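よくあるご質問　シミュレーション操作データの収集にご協力くださる方へ

Brelta データ収集チーム
最終更新　2023年5月3日

このたびはBreltaの収集プロジェクトに関心をお寄せいただき、ありがとうございます。説明会のあとにいただくメールが思いのほか多く、しかもどれも「なるほど、そこは書いておくべきだった」と思うものばかりでしたので、少し長くなりますが、こちらにまとめました。お茶でも飲みながら、気になるところだけ拾い読みしてください。

Q　そもそも、何を集めているのですか。
人が遠隔で両腕ロボットを動かし、食卓まわりの簡単な作業をする様子です。物をつかむ、持ち上げる、別の場所に置く、といった動きを一回分ずつ区切って記録し、それを手本として学習モデルに渡します。私たちはこの一回分を「エピソード」と呼んでいます。現在の手持ちは1,464エピソードで、11月までに3,000まで増やすのが目標です。まだ半分に届いていませんので、皆さんのお力がたいへんありがたいのです。

Q　ロボットを触ったことがなくても大丈夫でしょうか。
もちろんです！　むしろ初めての方の動きには、慣れた人にはないためらいや持ち直しがあって、モデルにとっては貴重な材料になります。初回は指導役のMorenike Tijaniがそばにつき、練習用の場面で手の開き閉じから始めます。練習中の記録は学習には使いませんので、どうぞ遠慮なく落としたり倒したりしてください。

Q　実機ではなくシミュレーションなのはなぜですか。
場面の並べ直しが一瞬で済むからです。実機の食卓では、お皿を戻し、かごを戻し、位置を確かめているうちに午前中が終わってしまいます。それから、物の位置や向きが数値で残るので、あとから同じ配置を呼び出せるのも助かっています。ただ、触った感じは返ってきません。最初の日はここで戸惑う方が多いのですが、指の曲がり具合を目で追うようにすると、だんだん慣れてきます。

Q　一回の参加はどのくらいの時間ですか。
休憩を入れて二時間です。目が疲れる作業ですので、二十分ごとに手を止めていただきます。「調子が出てきたところなのに」と言われることもあるのですが、疲れてくると動きが雑になり、それがそのまま手本に残ってしまいます。どうか休んでください。

Q　失敗したエピソードは捨ててしまうのですか。
捨てません。途中で落とした、つかみそこねた、という回にも「失敗」の印をつけて保管し、成功と失敗を見分ける別のモデルの学習に使います。終わったあとに画面で成功・失敗・判断できないの三つから選んでいただきますので、迷ったら「判断できない」で結構です。あとで確認係のKedir Ejiguが全件を見直します。見直しで印が変わっても、皆さんの評価が下がることは決してありません。

Q　速く動かしたほうがよいですか。
いいえ、ふだん台所でなさるくらいの速さで十分です。急ぐと手首が先に回って指が遅れ、つかむ直前の動きが読み取りにくくなります。反対に、慎重になりすぎて物の手前で長く止まってしまうと、モデルもそこで止まることを覚えます。以前、そういう回が37件続けて混ざってしまい、学習後のロボットがお皿の前で考え込むようになりました。あれはあれで可愛らしかったのですが、結局録り直しになりました。

Q　片手しか使わないとき、もう片方の手はどうしておけばよいですか。
これは一番よくいただくご質問です。使わない手は軽く開き、何にも触れない高さに浮かせておいてください。机に下ろしたままにすると、動き出すときに近くの物を引っかけることがあります。握ったままにしておくのも、何か持っているように見えて確認のときに紛らわしいので、お控えください。

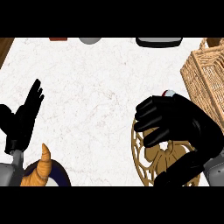 右手で小物をつかみ、左手は開いて待機。手前の皿にはクロワッサン。

食卓の場面では、このように手のすぐ近くにお皿やかごがあります。持った物を動かす前に、手の甲の側にも何かないか、ちらっと見る癖をつけていただけると安心です。つかむ物ばかり見ていると、意外に小指の外側が留守になるものですから。

Q　指で隠れて、持っている物がよく見えません。
手首を少しだけ回すか、いったん持ち上げて見える角度を探してください。その動きも含めて記録して構いません。どうしても見えないときは、そのエピソードを終えて「判断できない」を選び、メモ欄に「隠れ」と書いていただければ伝わります。

Q　同じ場面を何度もやるのはなぜですか。
配置は同じに見えても、回ごとにお皿の向きや物の位置を少しずらしてあります。同じ作業でも、手を伸ばす道筋は人によって本当にさまざまで、その幅をモデルに見せたいのです。お手本どおりになさる必要はありませんから、ご自分の取りやすい向きからどうぞ。

Q　記録に私の顔や声は入りますか。
入りません。残るのは、手と腕の動きの数値、シミュレーション画面、それに参加者番号だけです。番号とお名前の対応表は別に保管しており、閲覧できるのは担当のIfeoma Ajayi一人です。ご自分の分を削除したいときは、番号を添えてご連絡ください。

Q　利き手が左なのですが。
大歓迎です。今のところ右手でつかむ回がかなり多く、左手の回が足りていません。予約のときに「左利き」と書き添えていただければ、左手を主に使う課題を優先してお渡しします。

Q　予約を変更したいときは。
前日の夕方までに、予約確認メールにそのままご返信ください。当日の体調不良は、始まってからのお申し出でもまったく問題ありません。

ほかにもわからないことがありましたら、説明会の折にでも、返信メールのついでにでも、お気軽にお尋ねください。いただいたご質問は、このページに順次書き足していきます。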